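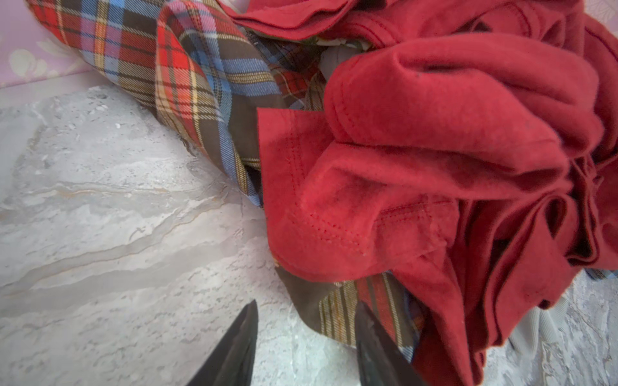

Wrist camera view over the fabric pile, both fingertips in sight.

Fabric Cell FAQ: Setup and Care

We love getting questions about the Vilener cell, so keep them coming! These are the ones that land in our inbox most often. Dwynwen Gittins wrote the setup answers and Gwawr Owen wrote the ones on care and repair.

What should I check before the first run of the day?

Look at the wrist view first. You want both fingertips at the bottom of the picture, leaning in toward each other, with a clear gap between them. If one tip sits higher than the other, stop and reseat it. Then open and close the gripper a few times with nothing in it and listen for scraping.

Can I use my own clothes?

Please do! Mixed piles are the best part of this cell. A red T-shirt heaped over plaid gives you thick hems, stretchy knit and busy stripes all in one go. Empty the pockets, close any zippers, and leave out anything with loose beads.

My surface has a marble pattern. Is that a problem?

It can be. Gray veins sometimes get picked up as fabric edges, mostly when there is pale gray cloth in the pile. Run the background step with the surface bare, then put the clothes back and save under a new name – the old background file will be overwritten otherwise.

How often do the fingertips need cleaning?

Every 24 hours of running time, or sooner with fuzzy cotton. Power down, wipe each finger with a dry cloth from the base to the tip, and do the inner faces last. No solvents, please. Light scuffs are fine. A nick you can feel with a fingernail will snag knits, so swap that finger out.

How do I change a finger?

Power off and wait for the wrist light to go dark. Back out the two screws at the base, slide the finger off, and slide the new one on until it clicks. Tighten both screws a little at a time. We change fingers in pairs, and we reset the counter to zero when we do. Ours had reached 2538 grasps last time, which made us pretty happy.

It grabs two layers when I only want one. Help!

Very common with stacked hems. Raise the approach height by one step and lower the grip force to 7. If it still takes both, shake out the pile and try again before you touch any other setting.

The camera picture looks soft. What now?

Lint on the lens, nine times out of ten. Use the blower, then the lens cloth. If that doesn't fix it, check that the camera bracket hasn't worked loose and redo the hand-eye calibration after you tighten it.

Where do I get spare parts?

Fingers and lens cloths are in the Kurnico drawer under the bench. For anything else, send Gwawr the part number printed inside the cover.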